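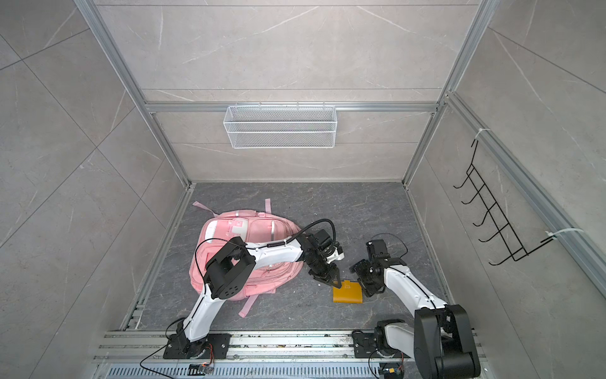 A wire basket on its rail, with marble-patterned walls behind.

March | By our education writer

The nursing school in Bakska opened with 2 teachers. Now it has 70 students, and 325 people applied for the next class.
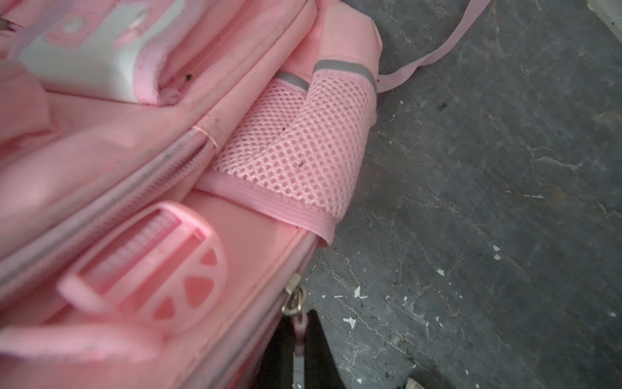

The mesh side pocket of a pink backpack.

I visited on a Friday. Many students come from Gritanero by the early bus and study on the way.
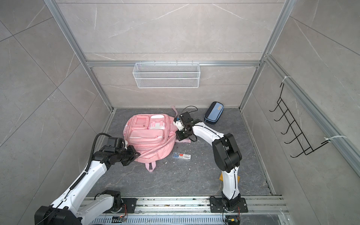

Gray tile, aluminum bars and a black rack with six hooks.

The Jaber fund pays the fees for the first year.

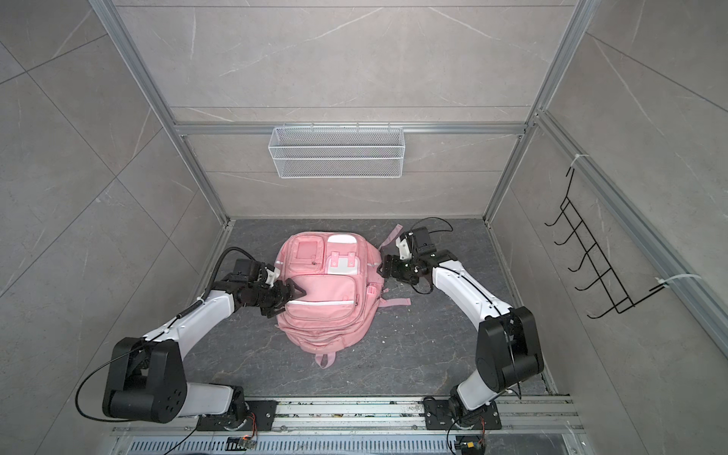

Who can apply for the fund?
Any student who has finished high school in the district.

Sign up for our newsletter.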